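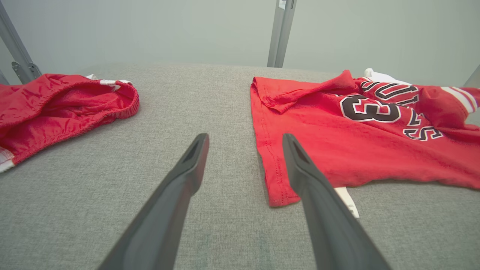
Do you need an incubator to start a company?
Most founders don't. You can register a company, open a bank account, talk to customers and sell something without anybody's program behind you. An incubator can make some of that cheaper or quicker, and it can also eat half a year. The steps that follow are for working out which one you're looking at before you sign.

How to check out a startup incubator before you apply
By Muireann Ó Gríofa
Last updated December 29, 2024

I've been through one incubator as a founder and sat on the selection panel of another, so I've read the brochures from both sides. They are all the same brochure. Mentoring, network, ecosystem, access to capital. Skip it. What you want is in the agreement, the alumni list and the building itself.

Step 1: Write down what you would be buying

Before you look at any program, make a list of what your company lacks right now. Keep it physical and dull. A bench with ventilation. A person who has filed for a medical device clearance. Somewhere to get mail that isn't your apartment. If the list says "guidance" or "exposure," you haven't finished it.

When I did this for Todix, our first company, the list had two things on it: lab access and a patent attorney who would look at our claims for less than the going rate. The incubator we joined had the lab. The attorney turned out to be a one-hour group session in March, shared with everybody in the intake, and most of the hour went on trademarks. We could have found that out with one email.

Put a price next to each item as if you had to get it on the open market. Call a coworking place, call a law office, ask the university what it charges outside users for equipment time. You'll want these numbers in Step 3.

Step 2: Take the alumni list apart

Every incubator publishes a number. The one I was looking at last spring said it had supported 100 startups. "Supported" is doing a lot of work there. It can mean a company that had a desk for two years, or a student team that came to a weekend workshop and never met again.

Go through the list one by one. For each company:

Search the state business registry. Is it active, dissolved, or was it never registered?
Look for a product you can buy or a customer who is named somewhere.
Check the dates. Was the company already running before it joined? Programs love to admit a business that is doing fine and then count it.
Find a founder and write to them.

The last one matters most. Don't use the contacts the program gives you, or at least don't stop there. Pick a couple of companies that closed. People whose startup failed have no reason to flatter the program and they usually answer. Ask them who they met with, how often, and what they'd want back. 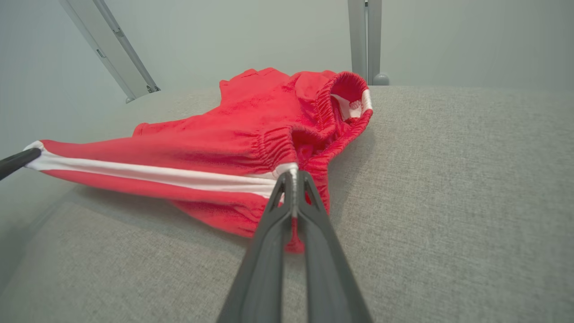 When you write, keep it short and ask something they can answer from memory. "How many times did you sit down with your assigned mentor?" gets you a real reply. "How was your experience?" gets you "great people, learned a lot." I wrote to Edvin Tveit, whose company Mirnness went through a program I was considering, and asked him the mentor question. His answer was "twice, and one of those was the holiday lunch." He was perfectly cheerful about it. He had joined for the cheap bench space and got it.

Step 3: Read the agreement for the price

Incubators attached to a university or a nonprofit often say they are free. Read the whole document anyway, including the schedules at the back. Cost shows up in several places.

Equity. Plenty of programs ask for up to 5 percent. Find out what kind of shares, whether the stake is protected when you raise money later, and what happens if you leave early. A stake that can't be diluted is a bigger problem than it looks on day one, and later investors will ask you to clean it up.

Rent. The desk at the program I eventually turned down was $340 a month after a three-month grace period. Compare that with the number you got in Step 1. Mine was higher than the coworking place two streets over, which also had parking.

Intellectual property. If you use university labs or staff time, the university may have a claim on what comes out. The policy is normally a separate document that the agreement mentions in one line. Ask for it. If they can't send it to you within a few days, assume the answer is bad. Pay a lawyer of your own to read this part. I know that's annoying when you have no money. Do it.

Time. Required sessions, demo days, monthly reports, visits from sponsors where you stand next to a banner. Add up the hours. A founder team of two that loses a day a week has lost a fifth of its working week, and no program I've seen lists that as a fee.

Step 4: Visit on an ordinary day

Don't go to the open house. Ask to come by in the middle of a working week and see the space. If they insist on a date when there's an event on, ask again.

Walk around and look at who is there. Are the companies on the door sign the ones at the desks? I once went up to a shared office, suite 2401 of a tower downtown, listed as the home of a whole cohort. Two people were in it, and both worked for the incubator. The founders had stopped coming after the first month, one of them told me, and he seemed to think this showed how independent they were.

If you need equipment, ask to see the booking calendar for it. A machine that exists and a machine you can get time on are different things. Ask who is trained to run it and what happens when that person is on leave.

Step 5: Write the application around one problem

Suppose you've got this far and still want in. Fine, some of them are worth it. Now the application.

Panels read fast. On mine we had a stack to get through before lunch, and I can tell you which ones went to the bottom: the ones where we reached the end of page one without learning what was wrong in the world. Úna Kinsella, who chaired it, would just write "for whom?" in the margin and move on.

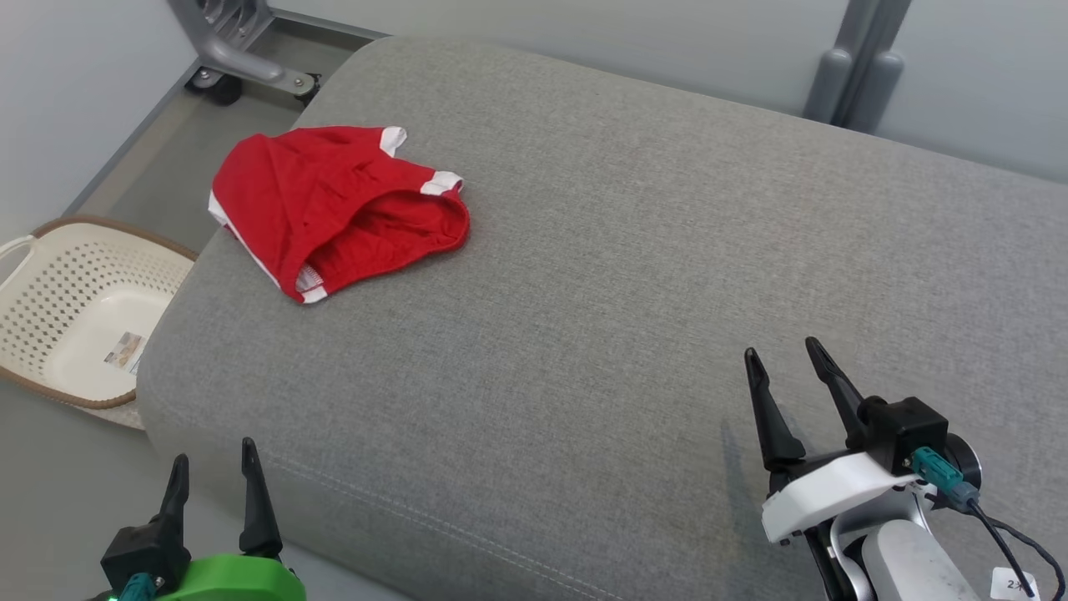 Your problem statement should fit in two sentences, and a stranger should be able to picture it. Leave out market size for now. Leave out your technology too. What you're after is the kind of unfinished job that's plain at a glance: a small red garment with white trim is bunched up on a gray ottoman, a laundry basket is next to it, and you don't need a slide to know what somebody has to get around to. If your customer's trouble can be put that simply, put it that simply. Then say who has it and what they pay at present to make it go away.

After the problem, give evidence. Three conversations with people who'd pay are worth more than a survey of your classmates. Quote what they said, including the unhelpful parts. Gerardo Dagdag got Aditz into a competitive program with an application that admitted, in the second paragraph, that his first pilot customer had quit. He explained why and what he changed. The panel asked him about nothing else in the interview, and he had the answers ready.

Don't promise job numbers. Don't attach a five-year forecast unless the form demands one, and if it does, keep it to a page. I've never met a reviewer who believed one.

Step 6: Negotiate, then set an exit date

An offer letter is a draft. Founders tend to treat it like a scholarship and sign the same afternoon. Ask for a lower stake, a shorter term, a cap on required sessions, or all of them. The worst I've had was a puzzled phone call. At Tierney, which I advised for a while, the founders asked for the equity clause to be dropped in return for paying full rent from the start, and the program agreed in one email.

Ask for named people. If the reason you're joining is a particular mentor, get the name and the number of meetings in writing. "Access to our mentor pool" is a mailing list.

Then pick a date to leave, and put it in your own calendar before you move in. Subsidized space is comfortable. Shahram Rashti, who ran the lab floor where I started, used to go around each spring asking every team what they'd done there that they couldn't have done elsewhere. Some teams took offense. We had an answer the first year and didn't the second, so we packed up the bench and rented a unit behind a tire shop.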